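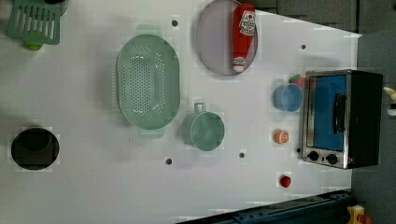 Should a true-crime drama be allowed to move the dates of real events?

Only if the altered dates are listed somewhere a viewer can find them without having to look for a court transcript.

3 min read

The current practice is a single card at the start or end of each episode, stating that some events have been changed for dramatic purposes. The card is accurate and carries almost no information. It doesn't identify which events were changed, in which direction, or by how much, and it applies equally to a renamed street and an invented confession.

Dreltstead is a useful case. The series covers a poisoning investigation that ran for 1240 days from first report to verdict. On screen it occupies a single winter. Compression on that scale is unavoidable in a six-part drama and I have no objection to it. My objection is to the fourth episode, in which the arrest at Viststead falls on the night of the town flood. In the case record the flood came in June, months before any arrest, and had no bearing on the inquiry. The episode cuts between the two for eleven minutes. A viewer will reasonably conclude that they coincided and that the coincidence meant something.

Coincidence is a particular problem because it is the one kind of detail audiences tend to excuse as too odd to have been made up. A real one gets repeated as trivia. A manufactured one gets repeated in the same way, with the drama as its source.

Shabani Mwakalinga, who script-edited the series for Jummont, has argued that an itemised list would be unworkable. His working file held 900 separate departures from the record, of which 700 were dialogue. I accept the figures and draw the opposite conclusion. Reconstructed dialogue can be covered by one general sentence, as viewers already assume nobody was taking minutes in the kitchen. The remainder would fit on a few web pages, and the file evidently exists.

The earlier series Kariuki published notes of this type after each episode, giving the scene, the change and the source consulted. They were dull and badly formatted. They also settled, in one line, whether the second witness had been in the building. She hadn't.

Publication should be a condition of using the words "based on a true story" in marketing. Producers who would prefer to keep the file closed could drop the phrase and label the program as fiction.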